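Felt for penny rugs: wool, blend, or just felt your own?

dalva_b
Hello everyone, I've been reading here since spring and finally made an account. I want to make a penny rug for my hall table in time for the holidays, and I've been going back and forth over the felt until I'm dizzy. My grandmother made hers from old coats, but I don't have any old coats, and the wool felt at Dierckx costs so much more than the craft store kind that I stood in the aisle with one in each hand and then went home with neither! Is the real wool worth it for a first try?

Marloes De Bruijn
Welcome Dalva, so glad you came out of hiding! Buy the wool, please. I made my first one from the cheap stuff and it pilled before I'd finished the blanket stitch, and where I'd pulled a stitch out and redone it the edge went to fuzz. You'll put weeks of evenings into this thing and you want to still like it next year. If the money is tight, make a smaller one. A candle mat with 10 pennies will teach you everything a big rug will.

geertd
I'm going to disagree with Marloes, with love. For a FIRST one, use a blend. You're going to cut your circles lopsided (we all did, mine looked like potatoes) and it hurts a lot less when the felt was cheap. Save the wool for number two. The blend I get from Gultov has held up fine under a lamp for years, and it's a lamp that gets moved every time the cat wants the window.

Marloes De Bruijn
Under a lamp, Geert! Let somebody set their keys on it every day and then tell me how it's doing.

Liesbeth Schouten
Can I put in a word for thrift stores? I found a charcoal skirt in September, pure wool, and washed it hot with a pair of old jeans and then into the dryer. It shrank up thick and lovely and I got all my bottom circles out of it, plus the backing for a pincushion. Check the label before you buy, anything with a lot of polyester in it will come out just as thin as it went in. And take out the zipper and lining first. I left a lining in once and the whole thing puckered up like a prune.

dalva_b
Oh, I like the skirt idea very much. Would it fray at the edges when I cut it? That's what worries me about black or any dark color, every little whisker shows on the light backing I had planned.

Liesbeth Schouten
If it's felted properly it won't fray, or so little you'd never mind. If you see threads coming loose when you cut, it wants another trip through the hot wash. 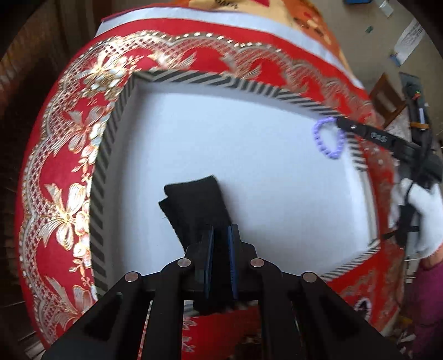 And do your cutting on something pale with good light over it, especially the dark pieces, they just swallow the pencil line otherwise. I use a sliver of dry soap for marking. It brushes right off and I never could get on with those chalk pens.

geertd
Freezer paper for me. Iron the shiny side down on the felt, cut around it, peel it off. My circles stopped looking like potatoes that same evening.

Kastriot
Seconding the freezer paper. Also short, sharp scissors, and turn the cloth as you go, keep your scissor hand still. I cut for the Diltberg craft fair every year and my thumb would have quit long ago otherwise.

Marloes De Bruijn
Fine, you've all talked me around on the skirt, but I'm not budging on the blend. Dalva, what colors are you thinking?

dalva_b
Black, cream and a rusty red, 6 big stacks down the middle and smaller ones around the edge. I'm off to the thrift store in the morning! One more thing, do you all use floss or wool thread for the blanket stitch?

geertd
Floss, two strands.

Marloes De Bruijn
Wool thread. Oh dear, here we go again.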